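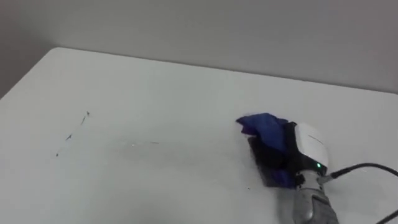

How to Score a Table-Wiping Policy by Leftover Marks

Written by Haruto Okabe for the Remlow wiping project

Most wiping results get reported as success or failure. We score the ink left on the table, so a policy that clears most of a mark gets credit for it. The steps below assume you already have a trained policy and a white table.

What you need

A two-arm robot with a camera at the head
A cloth that contrasts with the table (ours is blue)
A dark dry-erase marker
The Fladus scoring script

Step 1. Take a clean reference
Move both arms out of view and save one head-camera image of the bare table. Take a new one whenever the room lights change.

Step 2. Draw the marks
Use short, separate strokes, set on a diagonal. Long solid lines are too easy, as one good pass removes them. Save a second image before the cloth goes into the gripper.

Step 3. Run the policy
Start with the cloth already held and pressed to the table, well to one side of the marks. Stop at 52 seconds, even if the arm is in mid-stroke.

Step 4. Score the result
Clear the arms and save a third image. The script subtracts the reference and counts dark pixels before and after. Faint gray smears count at half weight. Anything below the threshold is ignored, so check that small specks are still picked up.

What we got

We collected 3,000 trials and kept 2,492. The rest were dropped for a moved camera or a lost cloth. Training on 1,000 demonstrations with varied mark positions gave lower leftover scores than the same number with fixed positions. The gap was widest at the far side of the table.

Known problem: glare near the back edge can hide a thin streak. Lower the threshold and rescore those trials by hand.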